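Grappling & Martial Arts > Beginners > Training and Recovery
May | 2 followers | 60 views today

Started BJJ at 40, keep gassing out in the first live round. Is it cardio or am I doing something wrong?

Posted by Hauwa Tamuno

Hi all, long time reader, first post. I started jiu jitsu in the winter at a gym in Ormsby after my daughter quit her kids class and I realized I was the one who missed going (ha). I love it, I really do. I go to the evening beginner class and I've just been allowed to stay for the open rounds after.

My problem is that I'm completely done after the first live round. I mean lying on the mat looking at the lights done. I'm not in terrible shape, I swim, I walk everywhere, and I can row 2000 meters without needing a lie down. But put me under somebody who is passing my guard and my arms turn to wet bread and I can't get a proper breath. By the second round I'm just tapping to pressure that I know isn't a submission, and then I feel silly and apologize to my partner, who is always nice about it, which makes it worse.

What I've tried so far: more swimming, eating earlier, eating later, a coffee before class (bad idea, my hands were shaking before we even bumped fists). My coach says "relax," and I would love to! I don't know how to relax when a guy who fixes roofs for a living has his shoulder in my jaw.

There is a small in-house tournament over at Brullham at the end of the month and my friends at the gym want me to enter the over-40 bracket. I'd like to, but I don't want to be finished thirty seconds in with everybody watching.

So is this a fitness thing, where I need to go run hills, or is it a technique thing? And if it's the relaxing, how do you practice that? My husband thinks I should just buy a heart rate strap but he thinks that about everything.

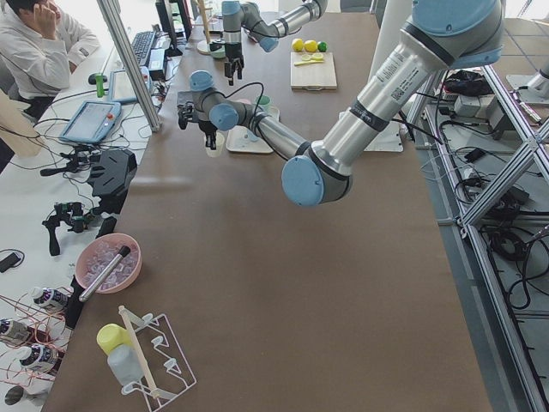
Other things that might matter. I mostly get stuck on bottom, in side control or half guard. I grip very hard, my fingers are sore the next morning and I have trouble with jar lids. I almost never get to the top, and when I do I'm so surprised that I just hold on for dear life. I'm one of the smaller people in the room. And we do no-gi once a week, where I seem to last a bit longer, though I lose just as much.

Thanks in advance, and sorry for the long post!

12 people found this useful | 3 replies

mossyhalfguard

Your post made me smile, I could have written it word for word when I started. You already gave the answer yourself in the last part. It's the grips. You said your fingers are sore and you can't open jars, and that you last longer in no-gi where there's nothing to hang on to. You're squeezing from the slap to the bell. A person can't hold a hard grip for a whole round, I don't care how much they swim.

What fixed it for me was a silly game. For a couple of weeks I wasn't allowed to close my hands in live rounds. I could hook with my wrist, frame with my forearms, push with the heel of my palm, but no fists full of gi. I got smashed (I was getting smashed anyway) but I'd get up afterward and still have arms. Then I let myself grip only if I was about to do something with it, like a sweep. If the sweep didn't come, I let go. I still catch myself strangling somebody's sleeve for no reason and have to tell my hand to quit it.

Second thing is breathing. You're holding your breath on bottom, I'd bet my good gi on it. Try to breathe out through your mouth when their weight comes down on you, kind of like fogging up a window. The in breath takes care of itself. It'll sound ridiculous and your partner might ask if you're okay. Do it anyway. I used to hum. Quietly, but I did.

And turn onto your side! Flat on your back under side control is the worst place to try and breathe. Get your bottom elbow in, get a knee pointing at them, make a little room. You don't have to escape right away, just get comfortable enough that you could stay there and think about what to make for dinner.

About the tapping to pressure, please stop apologizing for it. Tapping because you can't breathe is a perfectly good tap. I've been at this for years and I did it last night at Kondstead open mat to a lady half my age.

Do the tournament. You will gas out. Everybody gasses out at their first one, the nerves eat up half your tank before the ref says go. Pick one thing you want to try, a grip break or a guard pull or whatever you like best, and if you get to try it then you had a good day.

18 people found this useful

BigDaleRolls

run hills. everyone says technique technique but cardio is cardio. also lift

1 person found this useful

tuesdaywaterbottle

I kind of agree with both people above? I started at 46 and I was coming from a running background, so in theory I had all the cardio in the world, and I died just like you. Running fitness didn't carry over nearly as well as I thought it would. What helped most was simply more rounds, but easier ones. I asked one of the purple belts at my place in Roltbridge if we could go at 60 percent, and I said it out loud before we started, "can we keep this slow, I'm working on breathing." She said sure like it was the most normal thing in the world. Now I do that for my first round every time and go harder in the second one if I feel like it.

You're allowed to sit a round out too. At my gym I thought people would judge me for it and then I looked around and half the brown belts were against the wall chatting. I sit one out between every hard round and I get a lot more out of class that way, and I drive home awake, which my family appreciates.

For being on top, try thinking of it as your rest break. When you land up there, put your hips low, get your weight off your knees and onto the other person, and take three slow breaths before you try anything. It feels rude if you're a polite person. I had to get over that. Small people can be very heavy if they don't hold themselves up, and it sounds like you might be holding yourself up with your arms, which would be another thing wearing you out.

I wouldn't worry about the strap. I bought one and it slid down to my belly button in the first scramble and then somebody's knee found it. It lives in a drawer now.

If you want some extra conditioning I liked short hard efforts on the rower with a rest in between better than one long steady row, and you've clearly got a rower handy. But if you've only got time for one, go to class. And check with your doctor if the breathing thing ever feels wrong in a way that isn't just tired, like chest tightness or getting dizzy. I put that off myself and found out I had mild asthma that mostly shows up when somebody is sitting on me. An inhaler before class made a huge difference.

Let us know how Brullham goes, will you? I've never been brave enough for that one.

9 people found this useful | Share | Report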